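Misstead Public Library
@missteadlibrary
The Library's computer reuse program opens again in February. The posts in this thread set out what may be brought in, what should be done at home first, and how residents may apply for a machine. Please read to the end before calling the front desk.

Misstead Public Library
@missteadlibrary
The program accepts used desktop and laptop computers from residents, small businesses and local nonprofits. Machines that can be put back in order are offered at no charge to households in the Library's service area. Those that can't be used again are sent to a licensed recycler.

Misstead Public Library
@missteadlibrary
During the last program year, 179 computers were placed with residents. Most went to homes with school-age children. The next largest group was adults looking for work or taking a certificate course at the Zeleke Street branch.

Misstead Public Library
@missteadlibrary
Accepted: desktop towers, laptops, flat-panel monitors, keyboards, mice, power cords, memory, and internal drives in any condition.

Not accepted: tube monitors, printers, televisions, phones, loose batteries, and anything with a swollen or leaking battery. The county transfer station takes these items during its regular hours.

Misstead Public Library
@missteadlibrary
A computer does not need to start up in order to be donated. Machines with missing parts are welcome. Memory, power supplies and expansion cards are often sound in a computer that has otherwise reached the end of its use, and one working desktop may be put together from several that do not work.

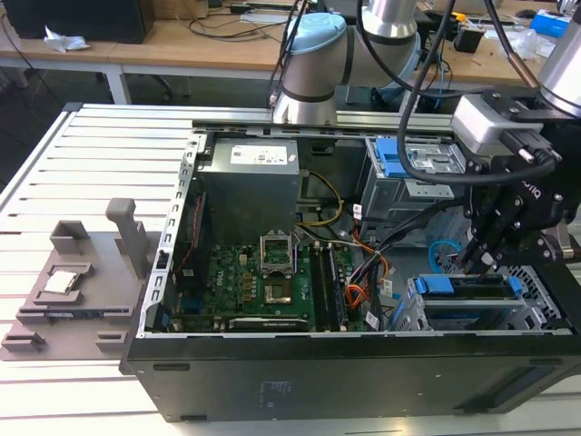 Soledad Robles
Do I need to take the hard drive out myself before I bring a tower in? My late father's tax records are on it and I am not comfortable handing it over as it is, but I would also like the computer to be of use to someone.

Misstead Public Library
@missteadlibrary
Replying to Soledad Robles: Thank you for writing. You may do either. A donor may keep the drive and give the computer without it, or leave the drive in place and ask for a signed erasure record. Please tell the staff member at intake which you prefer. We would suggest copying any records you wish to keep beforehand, as the Library is unable to recover files once a machine has been signed over.

Misstead Public Library
@missteadlibrary
For all donors, before coming in:

Copy your photos, documents and saved mail to another device.
Sign out of your web browser, mail, music and cloud storage accounts.
Remove any startup password, or write it on the intake form.
Take discs out of the disc drive and memory cards out of their slots.

Misstead Public Library
@missteadlibrary
Signing out matters more than many donors expect. A laptop that is still tied to its former owner's account may lock itself when it is set up again, and the Library can't release it. Last year several good laptops had to be held for weeks while staff tried to reach the people who had given them.

Misstead Public Library
@missteadlibrary
Deleting files and emptying the trash does not erase a drive. The files can often be brought back with free software. Every drive that remains in the program is overwritten in full or, where that is not possible, physically destroyed. The serial number and the method used are entered on the erasure record. Donors may ask for a copy at intake or later by mail.

Misstead Public Library
@missteadlibrary
Businesses and nonprofits that hold client or patient records should speak with Nuria Belay before making a donation. Some organizations are required to erase drives on their own premises, and the Library can't act in place of that step. Ms. Belay can be reached through the reference desk at the main branch.

Misstead Public Library
@missteadlibrary
Intake is held at the Stindura Avenue entrance of the main branch from 10 a.m. to 4 p.m. on the days listed on the program page. Please do not leave equipment in the book drop, on the loading dock or beside the bicycle rack. Items left outside overnight in the rain are a loss to everyone.

Misstead Public Library
@missteadlibrary
A short-term parking space is marked at the curb for people dropping off equipment. A cart is kept inside the door. An older tower with its monitor can weigh nearly 30 pounds, and donors who would like help carrying should ring the bell and wait with their vehicle.

Misstead Public Library
@missteadlibrary
On the matter of tax receipts: the Library provides a dated receipt listing the items given. It does not assign a dollar value to them. Donors who intend to claim a deduction are advised to speak with their tax preparer.

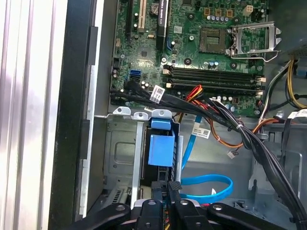 Misstead Public Library · Department of Digital Access

Misstead Public Library
@missteadlibrary
Turning now to residents who would like to receive a computer. Applicants must be 18 or older, live in the service area and hold a current library card. There is no income test. A parent or guardian may apply on behalf of a child.

Misstead Public Library
@missteadlibrary
Each household may receive up to two computers in a program year. Applications are handled in the order received, with one exception: households that have no working computer at all are placed ahead of those asking for a second one.

Misstead Public Library
@missteadlibrary
The application is a single page. It is available at every branch and on the program page, in English, Spanish and Amharic. Staff will gladly read the form aloud or fill it in at the applicant's direction. It asks for a name, an address, a card number and the main use for the computer. It does not ask for a Social Security number, and no staff member will request one.

Misstead Public Library
@missteadlibrary
Please be as plain as possible about the intended use. "Schoolwork and video calls" tells us a good deal. "Home use" tells us very little. An applicant who needs to edit video or run drafting software will be matched with a different machine from one who needs to write letters and pay bills.

Misstead Public Library
@missteadlibrary
Computers are given with an operating system, a web browser and a free office suite. Paid software is not included. Desktops come with a monitor, keyboard and mouse. Speakers and webcams are included when there are any on the shelf.

Misstead Public Library
@missteadlibrary
A machine that fails within 30 days of pickup may be brought back and exchanged for a similar one, if one is in stock. After that period the Library can offer advice but can't make repairs. Rostislav Vaněk holds a walk-in help hour at the Brindarex Road branch at 5:30 p.m.; dates are posted at the desk.

Misstead Public Library
@missteadlibrary
New owners are encouraged to attend the first-steps class taught by Vija Eglītis. It covers passwords, updates, saving files, and how to spot a false message claiming to come from a bank or a delivery company. The class is free and is not a condition of receiving a computer.

Misstead Public Library
@missteadlibrary
The program doesn't provide home internet service. Residents without a connection may ask at any branch about borrowing a hotspot. There is at present a waiting list, and holds can be placed with a library card in the usual way.

Misstead Public Library
@missteadlibrary
Questions about donations or applications may be sent to Tiruwork Kassa, program coordinator, through the contact form on the Library's website. Please choose "Computer reuse" from the menu so that your message reaches the right desk. Replies to this thread are read during open hours. Please do not post your card number or home address here.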